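Daiane Amaral
19. Januar 2020

Ein Thread über Pfand. Ich habe elf Jahre im Getränkemarkt gearbeitet, die letzten davon bei Oda an der Leergutannahme, und bekomme immer noch dieselben Fragen gestellt. Also einmal gesammelt, Stand heute. 1/13

Zuerst die Trennung, an der fast alles hängt: Einweg und Mehrweg. Mehrwegflaschen werden gespült und neu befüllt. Einwegflaschen werden gepresst und zu neuem Material verarbeitet. Das eine wie das andere gibt es aus Kunststoff, am Material allein erkennt man es also nicht. 2/13

Beim Einweg sind es einheitlich 25 Cent, seit 2003. Beim Mehrweg ist der Betrag nicht gesetzlich geregelt. Üblich sind 8 Cent für die normale Bierflasche und 15 Cent für Bügelflaschen und viele Wasser- und Saftflaschen. Der leere Kasten bringt meistens 1,50 Euro extra. 3/13

Ob Pfand drauf ist, hängt beim Einweg auch davon ab, was drin ist. Wasser, Bier und Limonade: Pfand. Saft, Nektar, Milch, Wein und Spirituosen: kein Pfand. Deshalb stehen im selben Regal zwei Flaschen, die sich ähnlich sehen, und nur eine davon bringt Geld zurück. Die pfandfreie gehört in den Gelben Sack oder die Gelbe Tonne.
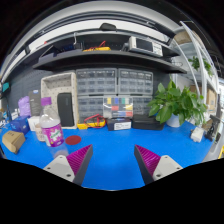 Woran sehe ich, ob eine Einwegflasche Pfand hat?
Am Zeichen auf dem Etikett: Flasche und Dose mit einem gebogenen Pfeil, meistens neben dem Strichcode. Fehlt es, nimmt der Automat die Flasche nicht. Die Farbe der Flasche oder des Deckels sagt darüber nichts. 4/13

Der Streitfall an der Annahme war immer Apfelschorle. Schorle mit Kohlensäure gilt als Erfrischungsgetränk, also 25 Cent. Purer Apfelsaft in der gleichen Kunststoffflasche: nichts. Samstags ab 11 Uhr habe ich das an der Klappe fast jedem zweiten erklärt. Manche haben die Saftflasche trotzdem dagelassen. 5/13

Größe spielt auch eine Rolle. Das Einwegpfand gilt für Verpackungen von 0,1 bis 3 Liter. Der große Kanister vom Campingurlaub ist draußen. Getränkekartons sind es ebenfalls, egal was drin war. 6/13

Wer muss was annehmen? Ein Geschäft, das Einwegflaschen aus Kunststoff verkauft, muss Einwegflaschen aus Kunststoff zurücknehmen, auch wenn sie von woanders kommen. Verkauft es keine Dosen, muss es keine Dosen nehmen. Läden unter 200 Quadratmetern dürfen sich auf die Marken beschränken, die sie selbst führen. Das betrifft vor allem Kioske und kleine Tankstellen. 7/13

Einen Kassenbon braucht man für die Rückgabe nicht. Das wurde ich erstaunlich oft gefragt, meistens von Leuten, die gerade erst hergezogen waren. Anong Duangkaew hat in ihrem ersten Jahr hier alle Bons in einer Schublade gesammelt, sortiert nach Laden. Sie hat keinen davon je gebraucht. 8/13

Zerdrückte Flaschen. Der Automat liest das Etikett, deshalb scheitert es meistens daran und seltener an der Form. Mein Rat war immer: Deckel ab, einmal kräftig reinpusten, Deckel wieder drauf, noch mal versuchen. Geht es dann immer noch nicht, beim Personal fragen. Solange das Pfandzeichen zu erkennen ist, könnt ihr darauf bestehen. Ist das Etikett ganz ab, wird es schwierig. Also das Etikett zu Hause bitte dranlassen, auch wenn es sich schon löst.
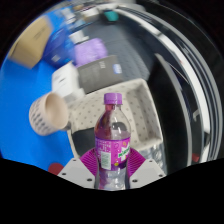
Zbigniew Kalinowski fragt, warum dann sein Supermarkt die Flaschen auch mit gut lesbarem Zeichen ablehnt und nur auf den Zettel am Automaten zeigt, auf dem steht, dass Geknicktes nicht angenommen wird.

Der Zettel ändert nichts an der Rücknahmepflicht. Freundlich nach der Marktleitung fragen, das hat bei uns jedenfalls immer gereicht. An der Kasse weiß das oft keiner, vor allem die Aushilfen haben nie eine Einweisung dazu bekommen. 9/13

Deckel dran oder ab? Dranlassen. Der Deckel wird mit verwertet, und aus der Flasche tropft nichts in den Automaten. Bitte aber vorher leer machen. Ein Automat, in den den ganzen Vormittag Limonadenreste gelaufen sind, klebt bis in die Lichtschranke, und dann steht die Schlange bis zu den Einkaufswagen. Ausspülen muss man nicht. 10/13

Pfandbons verfallen nicht am selben Tag, auch wenn das auf manchen so klingt. Es gilt die normale Verjährung, drei Jahre ab Ende des Jahres, in dem der Bon gedruckt wurde. Das Problem ist eher das Thermopapier. Im Portemonnaie neben dem Kleingeld ist nach ein paar Monaten nichts mehr zu lesen, und dann wird diskutiert. Mein ältester angenommener Bon war vom April des Vorjahres und sah aus wie ein Taschentuch. 11/13

Mehrweg ist komplizierter. Eine Pflicht gibt es da in der Form nicht, die Läden nehmen meistens, was sie selbst verkaufen. Standardflaschen gehen fast überall. Bei Flaschen mit eingeprägtem Logo wird es eng, vor allem bei kleinen Brauereien aus einer anderen Gegend. Solche Flaschen am besten im Urlaubsort lassen. Ich hatte zeitweise einen ganzen Kasten Fremdflaschen hinten stehen, den kein Lieferant mitnehmen wollte. 12/13

Was passiert mit Pfand, das nie abgeholt wird? Beim Einweg bleibt es bei dem, der die Flasche zuerst in den Handel gebracht hat, also beim Abfüller oder beim Importeur. Der Laden um die Ecke hat davon normalerweise nichts. Wer die Flaschen nicht selbst wegbringen will, stellt sie bitte neben den Mülleimer, dann muss keiner hineingreifen. 13/13

Nachtrag, weil Shinji Kamata danach gefragt hat: Flaschen aus dem Ausland haben hier in der Regel kein Pfand, auch wenn die gleiche Marke draufsteht. Es kommt wieder auf das Zeichen an. Was in Dänemark oder den Niederlanden bezahlt wurde, gibt es nur dort zurück.

Noch ein Nachtrag: Glasflaschen von Wein und Sekt bitte nicht auf dem Automaten abstellen. Der Container steht bei uns direkt am Parkplatz, bei euch vermutlich auch. Fragen zu Bierfässern kann ich nicht beantworten, das lief über den Großhandel.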